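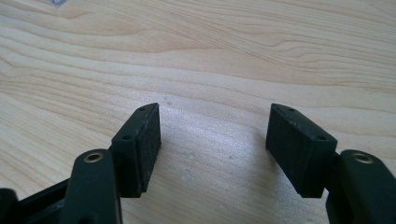

The Table at Helham: A Gallery

Home | Rooms | Furniture | Garden | Galleries | Contact

Print this page | E-mail this page

We bought the table in September, from a house sale two streets over, on the understanding that it was "just something to put the mail on." It cost 200 dollars and a favor to Keith Blackburn, who owns a truck and remembers every time he has ever lent it. The mail now lives on the stairs. The table has become the thing visitors are walked over to, the way other families walk people over to a new baby.

What follows is the grain picture at the top of the page, plus notes for everyone who asked and a few who didn't.

1. The grain

It sweeps up from the left and then, toward the upper right, loses its nerve and bunches into a swirl like the contour lines on a hiking map. The bands are honey-brown on a paler beige, nearly striped in places. Fatima Gumede, who came for coffee, said it looked like a steep hill she once climbed in the wrong shoes. We call that patch Mount Helham. My mother calls it "the busy bit" and would have picked a plainer table.

2. The shine

The overhead light puts a whitish glare in the middle and turns the wood slightly silver. I have tried to like this. The fixture came with the house and has two moods, off and dentist. Jericho Umali offered to swap it for something softer, and has been offering since before we had the table.

3. The blue-gray mark

Up near the top, a little left of center. It's small. I have stared at it long enough that it no longer seems small. Theories so far: ink, paint, a child of the previous owners, a child of ours. Marilou Manalastas looked at it for a good while and said she would leave it alone, and then asked if there was any cake. We have left it alone.

4. The specks

One faint dark speck and a few blemishes in the finish that you have to go looking for. I did go looking for them, on a rainy afternoon when I should have been doing the gas bill. Honeylyn Magbanua restores furniture for a living and says a table with no blemishes is a table that has never been invited to dinner. She also quoted me for a full refinish -- these two positions don't seem to trouble her.

How we look after it

Damp cloth, then a dry one, with the grain. When you reach the swirl, pick a direction and commit. Coasters are kept in the drawer by the sink, where they have remained in excellent condition. Hot dishes go on the trivet or on the stove. Homework goes on a pad, at least until somebody presses down hard on long division.

We don't know what kind of wood it is. I have had 4 confident answers and no two of them match, so please don't write in with a fifth unless you plan to come over and defend it. Coffee is usually on by 10 -- bring your own coaster.

Next gallery: the chairs, which do not match the table, or one another.

Print this page | E-mail this page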